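The Red Sweater Comes Out First: A Winter Clothes Talk at Bromevow
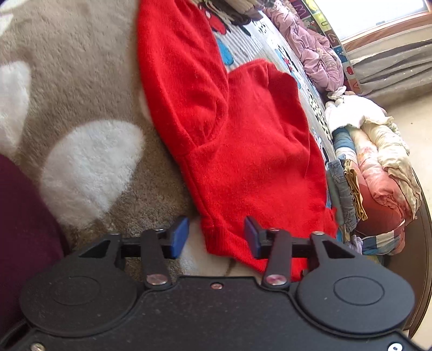
Bright red knit on the plush rug, one sleeve stretched out long.

Ask the owner of Bromevow, a small knitwear repair shop, where she sorts her winter things and she laughs. "On the rug! Always on the rug. You can't see a sweater properly on a hanger, it just sags at you."

She has 78 pieces at home, most of them secondhand, and every one gets spread out at least once a season. She likes to start with red. "It's such a cheerful thing to have in front of you. And fuzzy knits like that, oh, I love them, they show every crease and you can just smooth them with your hands."

Her folding is quick. Sleeves go straight back across the body, then the hem comes up in two turns. She never tugs on the ribbing. "People pull at the cuffs to get them even. Leave them be! Lay it flat, pat it down, and let it settle overnight if it's still rumpled."

Everything heavy goes into cotton bags in May, with a slip of paper saying what's inside. The oldest sweater in the collection has been through more than 44 winters and still gets worn for walking the dog.

Does she ever give any away? "Sometimes, and then I miss them," she says. "I gave my sister a green one and I've been borrowing it back ever since."

Posted 2023-12-28

Related
Darning a thin elbow
A visit to the Ganudier yarn room
Cotton bags or cedar boxes?
Indidix wool combs, tried at home

Contact | © Bromevow | Back to top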